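Small Towns Should Keep Their Evening Bus

Opinion

The Halliday town council will decide in March whether to end bus service after 7 p.m. The case for doing so is simple. The evening route between Halliday and Woron carries few riders, the cost per trip is high, and the money could be spent on road repair. This essay argues that the council should keep the route and change the way its value is measured.

What the Ridership Figures Leave Out

The staff report counts 168 evening boardings in a typical week. Set beside the daytime figure of 600, that number looks weak. It does not show who those riders are or what they would do without the bus. Many of them work late shifts at the Vanell distribution center, and others attend night classes at Kindari Community College. A person who rides home at 9 p.m. very often rode out at 2 p.m. on the same ticket. Take away the second trip and the first is lost as well.

Transit planners have understood this for a long time, and yet town budgets still treat each hour of service as a separate product. A library is not judged by the number of visitors in its last open hour. Residents expect it to be open at the posted time, and they plan their week on that basis.

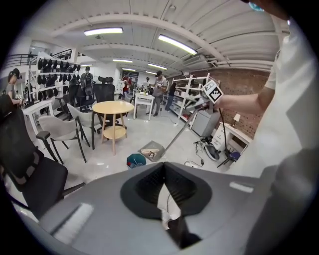

The Cost of Driving Instead

Supporters of the cut suggest that evening riders can share cars or use the town's ride voucher program. The program issues 300 vouchers a month, and by the third week they are usually gone. Carpools depend on matching schedules, and shift workers seldom have them. For a household with one car, the end of evening service means that someone turns down work, or that a second car is bought with money meant for rent.

Those costs are real, although they do not appear in the town's accounts. Road repair is also a fair claim on public money. The council should weigh the two openly and should publish the figures it used.

A Reasonable Compromise

There is room for savings. The last departure from Woron could leave 15 minutes earlier, to meet the end of classes. A smaller vehicle would serve the route well in summer - the present one is larger than the demand requires. Employers along the route should be asked to contribute, as some already do for parking.

The council should adopt these changes for one full year and review the results before it takes any further step. Service that has been withdrawn is rarely restored, and riders who have made other arrangements are slow to return.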